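Incidencia 2282: la alfombrilla no se queda recta
Producto: alfombrilla de goma Orkora, gris oscuro
Estado: en espera del cliente

Problema
La pongo paralela al borde de la mesa por la mañana y a las 3 está otra vez en diagonal. La mesa es blanca, así que el desvío luce mucho.

Pasos probados
1. Limpiar el tablero con alcohol. Brilla precioso. Sigue girando.
2. Darle la vuelta. Los bordes levantados quedan abajo y baila como una mesa de bar. Descartado.
3. Ponerle peso. Soporte de Orkora sugiere «un objeto doméstico estable». Elegí el cuenco naranja, que de estable tiene lo justo. 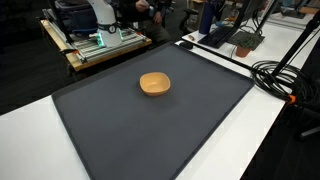
Respuesta de soporte
Gracias por su paciencia. Un cuenco vacío no cuenta como peso. Pruebe con 1000 gramos repartidos por las esquinas y vuelva a escribirnos.

Nota del cliente
Mil gramos de lentejas, entonces. Informaré en octubre.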